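Home | News | Reviews | Robotics | Events | Contact

Skundero opens orders for wrist camera and gripper kit

Feb 2, 2022
By Phyllis Bloxham

Skundero has opened orders for a bench kit that adds a two-finger gripper and a wrist camera to small robot arms. The kit is called Grasa. It is aimed at college workshops, small laboratories and firms that want to try out handling tasks before paying for a full cell.

The kit consists of the gripper body, one pair of slotted plate fingers, a camera with its bracket, a single cable for power and data, and a licence for the control software. No arm is included. Skundero lists adaptor plates for the arms it has tested and supplies drawings for buyers who would sooner cut their own.

Fingers open to 80 millimetres at the widest setting. The camera sits behind them and looks forward between the tips, so the operator and the software both work from the same view. Raed Srour, who led the mechanical design, said the position had been settled early and that most of the later work went into the shape of the fingers.

"A camera at the wrist will always see its own gripper," he said. "The plates have to be stiff enough to hold a part properly and narrow enough to leave a useful part of the picture clear. We cut openings in them for weight, and we angled the tips. There is still a blind area close in, and the software has to plan for it."

The planning is handled by a routine the company calls a look-first move. Before each pick the arm stops at a short distance from the target, takes a picture, shifts sideways and takes another. Positions found in the two pictures are compared, and if they disagree by more than a set limit the arm backs off and asks for a new approach. The limit can be changed by the user. A tight limit makes the arm slow; a loose one leads to more knocked parts.

Skundero has used a chess set as one of its handling tasks during development. The pieces are small, they stand close together, and those on the back rank can hide one another from a low angle. Glossy pieces add highlights that a simple edge finder may take for part of the outline.

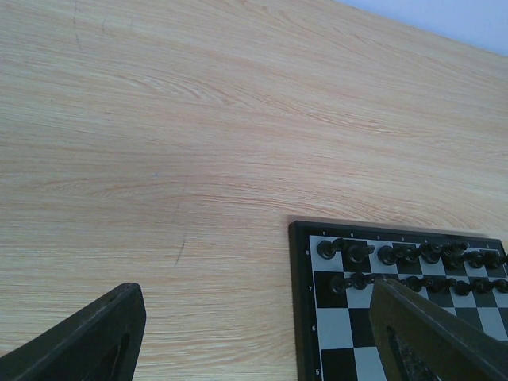 Wrist camera view with the gripper fingers in the foreground and the black pieces on their two home ranks.

For this task the software first finds the border of the board and works out the grid from it. The position of each piece is then stored as a square, with a small offset if the piece is standing off centre. Squares hidden behind a finger are marked as unknown and are left alone until a second view has been taken. Biljana Begović, who wrote most of the vision code, said this last rule had removed a common fault in earlier versions, where a hidden square was treated as an empty one and the arm was allowed to pass through it.

The company gave figures from its own trials. In a run of 212 picks, the gripper failed to close on the piece 9 times. Skundero did not give a breakdown by type of piece, and the figures have not been checked by an outside body. Begović said pawns were harder than their simple shape suggests, being short enough for the fingertips to come near the board before there is much to hold.

Lighting remains a limit. The kit has no lamp of its own, and the manual asks for even light from above. It also advises a plain bench surface where there is a choice, as strong grain or marks can give the edge finder extra lines to sort through. A setting in the software masks everything outside a chosen working area, and the manual recommends it for any bench with a pattern.

Setting up takes three stages. The gripper is bolted to the adaptor plate, the camera is calibrated against a printed card, and the finger travel is measured by closing the plates on a gauge block supplied in the box. The calibration has to be repeated if the camera bracket is loosened. Changing fingers needs only the gauge block stage, provided the new pair is of the standard length.

Vlachou, a training supplier that has had an early unit on its bench, reported few problems with the hardware but was less content with the paperwork. Senad Mladenović, a technician there, said the wiring page was clear and the calibration chapter was not. "The steps are all in it, but two of them are in the wrong order," he said. "Do them as printed and you get an offset on every pick — always the same offset, so at least it is easy to spot." Skundero said a corrected chapter would be supplied with kits shipped from the end of February.

Mladenović also asked for a softer fingertip. The standard plates are bare, and on smooth parts the grip force has to be set with some care. Clip-on pads are planned, but they will be sold apart from the kit and no date has been given.

Sales and repairs will be handled by Isari, which already stocks adaptor plates for several makes of arm. Amra Golob, who manages the product line at Isari, said kits would be sent out in order of booking, with a lead time of 6 weeks for the first batch. Prices are by quotation and depend on the adaptor and the number of software seats. Spare fingers, camera brackets and cables can be ordered singly.

The software licence covers one arm and includes updates for the first year. After that the installed version continues to run, and updates are charged for. Recorded pictures and pick logs are kept on the user's own computer — an account with Skundero is needed only to download the installer.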